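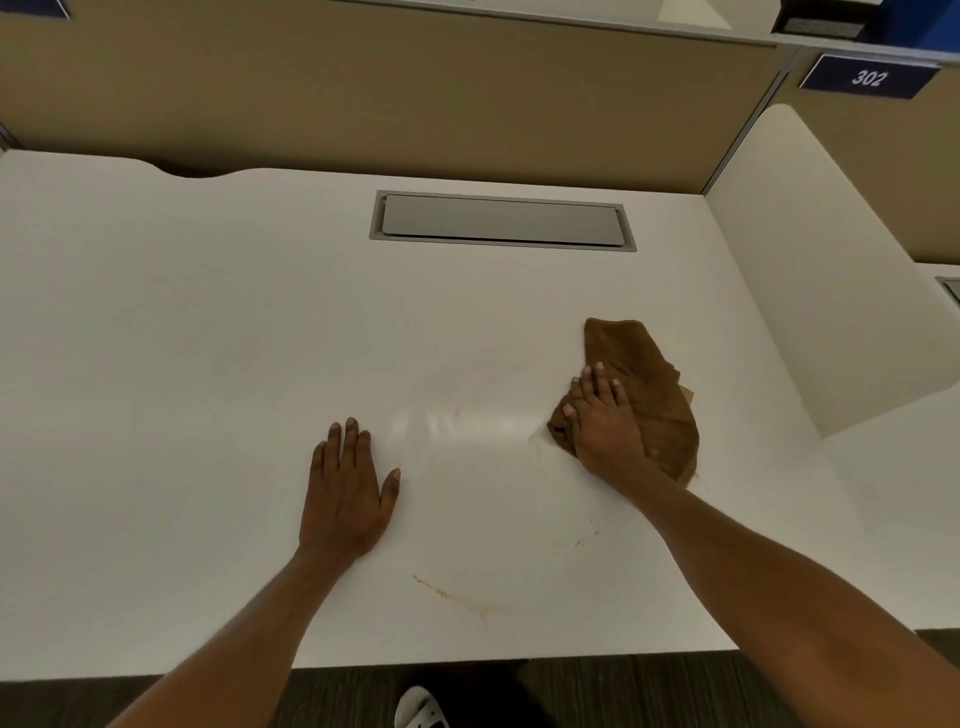

A brown towel on a white desk.

Futdale wants to swap finals for "learning portfolios." Thoughts?

30 shares · 9 replies

marginwalker
The Futdale board put out its plan in December 2024 and I finally read the whole thing, including the appendix, which I suspect makes me the only one outside the building. Short version: no more final exams in grades nine through twelve. Each kid builds a portfolio instead, scored against a rubric written by a company called Van Beek. The portfolio counts for 60 percent of the year's grade and the rest is "classroom evidence," which I believe used to be called homework.

I have a tenth grader who can't find his shoes. I'd like to hear from people whose schools have already done this.

old_chalk
Taught history for 30 years, the last stretch of it at Clondano, where we ran something very close to this. Some of the best student work I ever read came out of those portfolios. Also some of the best parent work I ever read. One father wrote beautifully on the Dust Bowl.

tuppence85
Exams have the same problem, only you pay the tutor up front. My niece got through chemistry on flash cards and fear and couldn't tell you today what a mole is. If a kid has to explain something in her own words over a few months, some of it might stick. I'm for it.

old_chalk
I didn't say I was against it. I'm saying somebody has to read them. I had five sections. Do the math, or submit a reflective statement on how you feel about the math.

HarborPete
So we're getting rid of the one thing that's the same for everybody. My daughter does well on tests. She's shy, she hates presenting, and she's not going to curate her learning journey or whatever the phrase is. A test is the one time a quiet kid gets the same shot as the kid who talks all day. Has anybody on the board met a quiet kid?

marginwalker
The phrase is "narrate her growth," page four. There is an oral piece at the end, fifteen points I think, but I'd have to go back and look, and I don't want to.

Aitana Vidal
I'm on the parent advisory group, so take this as coming from someone who has had to sit through the slides. A few corrections. Finals aren't gone in math, they become two shorter tests, and those stay inside the "classroom evidence" part. The oral piece can be done one on one with a teacher, so HarborPete's daughter wouldn't have to stand up in front of anyone. And the rubric isn't final. Van Beek wrote the draft and our teachers have until July to mark it up, which they are doing with some energy. The copy I saw had "what does this mean" next to the word "robust" every time it came up.

What worries me more is time. The plan gives teachers one planning day per term for scoring. I asked where that came from and was told it was "modeled on Tullivach." Tullivach is a much smaller district.

HarborPete
OK, the one on one part helps and I wish they'd led with it. I still don't like 60 percent riding on a rubric. Two teachers will read "shows developing insight" two different ways and my kid finds out which in June. With a test you can at least go back and see what you got wrong.

tuppence85
Pete, have you ever gotten a final exam back? Ours get locked in a cabinet. You get a number in the mail and that's your feedback. With the portfolio they hand it back with comments twice a year, if I'm reading it right.

old_chalk
They're supposed to. At Clondano the midyear comments were the part that worked and also the first thing to go when we got busy. By the third year the comments were picked from a menu. I gave out "consider expanding on this" so often that a student had it printed on a mug for me. Use it every morning.

Aitana, if your group has any pull, spend it all on scoring time. Fight over the wording later. And get two readers on each portfolio, even if the second one only checks a sample. That would take care of most of what Pete is worried about. Everyone will agree it's a good idea, and then somebody will ask which budget line it comes out of, so have an answer ready for that.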